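The Finish Under the Finish

White furniture yellows from the inside out, and the coating trade has spent most of two decades learning where the color comes from.

By Nidia Puma
Apr 10, 2022

The complaint usually arrives in the second winter. A bedroom set delivered in bright white has turned the shade of weak tea, and it has done so unevenly: darker inside the drawers, darker behind the lamp, almost unchanged on the side facing the window. Owners blame smoke, cleaning products or the sun. Laboratory work points more often to the binder.

Oil-based alkyd enamels, long the standard for painted casework, cure by taking up oxygen. The same reaction continues slowly for years and leaves colored compounds in the film. Light bleaches these compounds. Darkness lets them build up, so a closed drawer ages faster than the top above it.
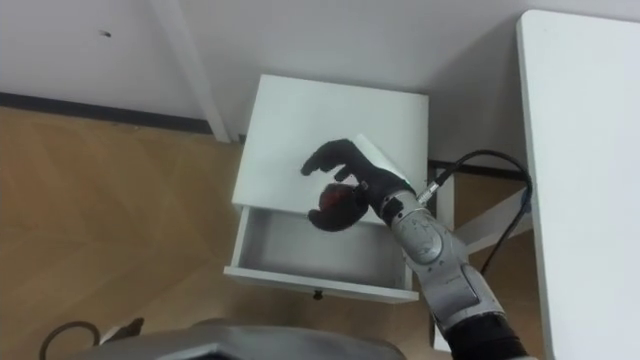
Waterborne acrylics do not oxidize in this way, and a film of pure acrylic holds its color well in the dark. The difficulty is hardness. Many acrylics stay slightly soft at room temperature, and two painted surfaces left in contact will stick, a fault known as blocking. Doors and drawer fronts show it first.

Rigoberto Tello, a coatings chemist at Jultow, has run dark-storage trials on 767 coated panels since November. Each panel is measured for yellowness, sealed in a lightproof cabinet at constant humidity, and measured again at fixed intervals. The alkyds drifted early. The acrylics held. The hybrids, which carry an alkyd portion in a water base, spread across the whole range depending on which oil the resin was made from.

"Linseed is the worst of them for color," Tello says. "Soybean is better. A buyer reading the can has no way to know which one is in there."

The substrate adds its own problem. Pine knots and oak both carry extractives that dissolve in water, and a waterborne primer can draw them up into the white coat within hours. Consuelo Montoya, who runs the finishing line at Dutholm, seals every board with a shellac primer before any water-based product touches it. The step adds a day to the schedule. Her customers do not see it on the invoice.

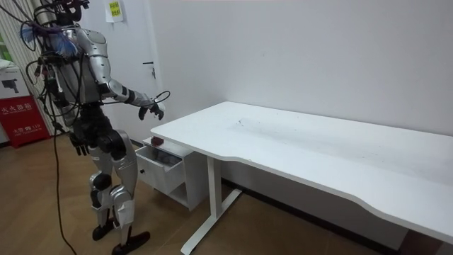 A white desk on a wooden floor.

Touch-up is where most repairs fail. Fresh white placed on aged white shows as a patch, and tinting to match works only until the new paint or the old one shifts again. Montoya's practice is to recoat the full face, edge to edge, after scuffing with fine abrasive and wiping down.

For existing alkyd pieces, some of the color can be recovered. Leave the drawers open in indirect daylight for several weeks and the film will lighten. Close them and the yellow returns at the rate it came the first time.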